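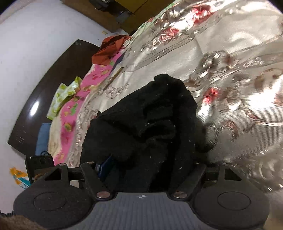 Section 4. Your First Folding Session with the Rirkora Hand Gripper

By the time you reach this section you should have the gripper charged, paired with the Eninov app and checked for loose parts, and you're probably itching to pick something up with it. Go ahead and choose a real bed in a real room, made up however you like to make it up. A dark fleece heaped on a glossy satin bedspread with big red roses is a perfectly good place to begin, and a better lesson than a bare tabletop, as you get to practice on a thick fabric and a slippery one in the same go. Keep the little white crosshair on the ribbed top surface where you can see it, and let the two round finger pads lead the way toward the cloth.

Before you start

Set aside 17 minutes for the first session. Most of that goes to getting used to the weight in your hand, so please don't worry about neat folds yet. The app needs 250 MB of free space for each session it saves.

Look over the screws on the two angled arms, three on each side. They should all sit snug, with none standing proud of its neighbors. If one has worked its way up, go back to Section 2 and tighten it with the small key from the lid of the case.

Steps

1. Hold the gripper level over the garment, palm down, with your wrist relaxed and your elbow a little away from your side.

2. Press the side button once and wait for the short buzz. If you feel two buzzes, the gripper hasn't found the app, and you should close the app, open it again and repeat this step.

3. Lower the pads until they just touch the top layer of cloth. Let the fabric give a little. Pushing down hard will only gather up the bedding underneath.

4. Squeeze the trigger slowly until the pads meet with cloth between them. On fleece you'll feel a soft stop, and then a firmer one. The firmer one is your grip.

5. Raise the garment straight up to a height of 2 inches, pause for a slow breath, and set it down again.

6. Repeat from a sleeve, a hem and a collar, in whatever order you please. When you've had enough, press and hold the side button until the buzz ends.

Note: Satin slides. If the bedspread travels along with the garment, tuck its near edge under the mattress or smooth it down with your free hand, keeping that hand well clear of the pads.

Note: Fleece collects lint, and lint collects on the pads. Wipe them with a dry cloth after every session, and change them after 200 sessions. Kheri Shirima at our Rellosby workshop likes to use an old cotton T-shirt for the wiping, and we've come around to her way of doing it.

Caution: Keep long sleeves, necklaces and hair away from the arms and from the black rod that runs behind them. Roll loose cuffs up past the wrist before you squeeze the trigger.

Caution: Don't lift by a zipper pull or a button. Hard edges mark the pads, and a marked pad will slip on thin cloth.

If your grip keeps failing at step 4, turn to Section 7, where Struan Haldane has written up the trigger adjustment for the Lappalainen spring set.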